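Killix: corporate tax rulings and recovery cases, data card

Version 2 of the set, released in November.

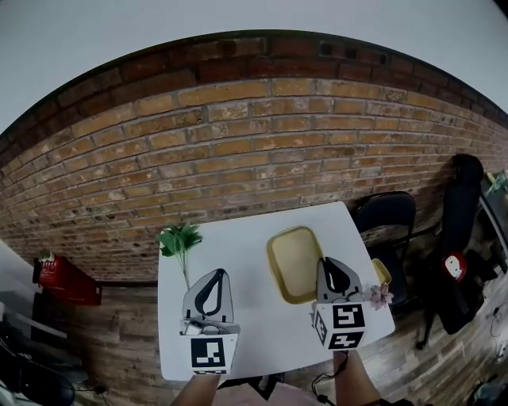 Killix is a table of court and tribunal decisions on unpaid company tax, one row per decision. It was started at Eichhorn as a way to look up how long disputed money stays in holding accounts before a final ruling. A row records the type of tax, the amount claimed, the amount paid in the end and the level of court. Think of each row as one brick in a wall like the red one behind the white table: it sits on the rows under it, and an appeal always points back to the decision it came from. The parent_id column holds that link.

Contents

The main file has 2,000 rows. A second file, holding.csv, covers the 122 cases where money was put aside while an appeal was heard. Both are UTF-8, comma separated, with a header line.

Sources

Rulings were taken from published court lists and typed in by hand. Summaries were written by the Jovska office and are not legal advice. Where a ruling gave no figure, the amount is left blank -- please do not read a blank as zero.

Known problems

Amounts are in the currency of the ruling and have not been adjusted for inflation. Interest is included in some older rows and left out of others; the column interest_incl says which, but it is empty for 40 rows we could not settle. Cases closed by private agreement are mostly missing. Company names are spelt as they appear in the ruling, so the same group can turn up under several names.

Use

Load both files and join on case_id. The Stalik scripts in the tools folder convert dates and drop duplicate rows. Run them before any totals -- a few rulings were published twice under different numbers.

Corrections are welcome through the issues page. Give the case_id and a link to the ruling.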